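Search this site
Type and hit enter

Board Game Night at Skadard: Your Questions

Posted in March by the Skadard games desk

We love getting mail about game night, so keep it coming! These are the ones that land in our inbox most. 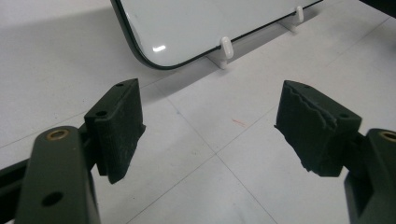
Do I need to know any games before I come?

Not at all! Tell whoever is at the front desk what you like (trivia, bluffing, building little farms) and we'll find you a table. Half the fun is watching a new player beat the regulars at their favorite game.

Can I come alone?

Please do. Plenty of people do, and we keep seats open at the long table until 7:30 for anyone who walks in solo.

What's the big game everyone keeps talking about?

That would be Tanoli – a trading game set on a chain of islands, and we are a bit obsessed with it. It plays in two hours once you know the rules, longer if your table likes to haggle. If you want something lighter, ask for Talo. It's a card game, it fits in a coat pocket, and the last round is always loud.

How much does it cost?

Entry is $2, and that covers the whole evening. Kids under ten get in free with an adult.

Can I bring my own games?

Yes, yes, yes! Put your name inside the lid, though. We have a shelf of orphaned boxes going back years, and one 2000-piece jigsaw that has been waiting a very long time for its owner.

Can I borrow a game to take home?

Members can borrow two at a time for two weeks. Please count the pieces before you return them. A missing sheep can ruin a farm.

Is there food?

Clillness, the café next door, stays open late for us and does a great grilled cheese. Eat before you touch the cards, please – buttery cards don't shuffle.

Recent posts
Teaching Tanoli to first-timers
Talo house rules we like
Sleeving cards: worth the trouble?
Good games for just two players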